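Money for the second pair of hands

On Sunday I finally sat down with Afonso Quintela to make the budget for next year. We have one robot with two hands, and we want to buy a second pair, so that when a finger breaks we do not lose the whole week.

The hands are the most expensive part. Flurkix wants payment in advance and 17 weeks for delivery. Banix is faster, but their price does not include the cables or the spare fingertips, and I found this only on page five of the offer.

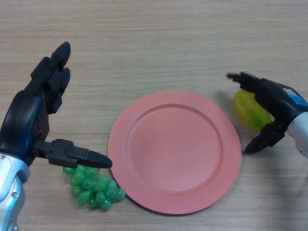 Page last changed: May, 19:45

Grapes, a pink plate, a table. For this kind of task the props cost almost nothing, and still I forgot them in my first budget. Now I have put 1000 euros for props, table surfaces and small tools. Afonso thinks it is too much. I think he has never ordered toy fruit with express shipping.

What I still do not know is the service contract. Maglaya offers one per year, with one visit included, but a visit does not help me much if the thumb stops moving the day after. I have asked them to give a price for repair by mail and I am waiting for the answer. If somebody has experience with them, please write to me.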